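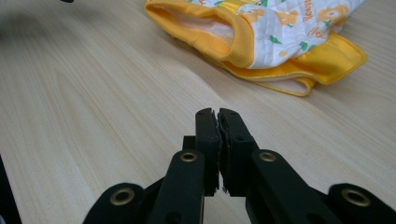 A cloth nappy (North American English: cloth diaper) is a reusable garment of woven or knitted textile worn by infants before toilet training is complete. It is made to be washed and worn again many times, and a household normally owns a set large enough to cover the interval between washes. Construction varies, but most modern types combine an absorbent part, an outer layer and some means of holding the garment closed around the waist and legs. The outer face is often decorated. Animal motifs are common, such as orange cartoon bears among small green leaves on white quilted fabric with bright yellow trim, and the inside of an opening at one end may be lined with soft white fleece and edged with ribbed yellow elastic. Plain white nappies remain in use, chiefly as flat squares.

Terminology

Usage differs between countries and between makers. In this article, "flat" means a single layer of cloth folded by the user, "prefold" means a rectangle with extra layers sewn into the middle, and "shaped" means a nappy cut and sewn to the outline of the body. "Wrap" and "cover" both refer to a separate outer garment worn over an absorbent nappy. "Insert", "booster" and "soaker" are used loosely for additional pads. The word "pocket" is used both for the opening and for the whole nappy built around it.

Types

Flat nappies are the oldest form still in general use. A square of terry towelling or muslin, commonly 70 cm along each side, is folded into a triangle, a kite or a narrow pad and fastened with pins or a plastic grip. Flats dry quickly because they open out to one layer.

Prefolds need less folding and are usually laid lengthwise inside a wrap. The thicker centre panel takes longer to dry than the sides.

Fitted nappies are absorbent over their whole area and have elastic at the legs and back. They hold a large amount of liquid and are often chosen for night use, but are not waterproof and require a cover.

Pocket nappies have an outer shell and an inner lining joined along most of the edge, with a gap left at one or both ends. An absorbent pad is pushed into the gap before use and removed before washing. The pad can be changed for a thicker or thinner one as needed.

All-in-one nappies have the absorbent layers sewn permanently to a waterproof outer. They are put on in a single step and have the longest drying time of the common types. All-in-two nappies, in which the pad snaps or lies inside the shell, are an intermediate form.

Materials

Cotton is used as terry, muslin, flannel and jersey. Bamboo viscose absorbs more for its thickness than cotton but releases water slowly when drying. Hemp, normally blended with cotton, is slow to take up liquid and is placed beneath a faster layer. Microfibre absorbs quickly but may give liquid back under pressure, and is not placed directly against the skin. Polyester fleece is used as a lining - liquid passes through it and the surface remains comparatively dry.

Waterproof outers are generally of polyester coated with polyurethane laminate. Wool covers are also used, and are treated with lanolin.

Trim and elastic

Edges may be turned, overlocked or bound. Piping is used on some flaps, partly for appearance and partly to stiffen the line of the fold. Elastic at the legs is either enclosed in a casing or sewn directly to the cloth. Enclosed elastic can be replaced through a small slit; elastic sewn directly cannot be changed without unpicking the seam. Loss of stretch is a common reason for retiring a nappy whose fabric is otherwise sound.

Folding and storage

Clean nappies are stored flat or folded in half. Debnath's household manual Rallow (revised April edition) recommends keeping pads and shells apart until needed, with each type in its own stack. Nanayakkara prefers to stuff pocket nappies directly after drying - the method takes more drawer space but shortens each change. Both authors advise fastening hook-and-loop tabs to their laundry strips before washing.

Washing

A rotation of 14 nappies is the figure given by Dilruba Debnath for a household washing on alternate days, with more for a newborn. Solid matter is removed first, and nappies are held dry in a lidded bucket or bag. A cold rinse is followed by a main wash with a full measure of detergent. Fabric softener is avoided, as it coats the fibres and reduces absorbency. Pads may be tumble dried. Laminated shells are dried on a line or rack, out of direct heat.

New cotton and hemp items are washed several times before first use to remove natural oils. Shafiq Nanayakkara, in notes for the Jeltness nappy library, records a hemp and cotton pad taking up its full load only after 7 washes.

Lending

Nappy libraries lend mixed kits so that families can compare types before buying. The Jeltness library listed 420 items in its catalogue of August 18, 2019, of which pocket nappies formed the largest group. Kits are lent by size and returned washed. A similar scheme at Devano lends newborn sizes only.

See also

Amarasinghe fold
Nappy pin
Terry towelling
Training pants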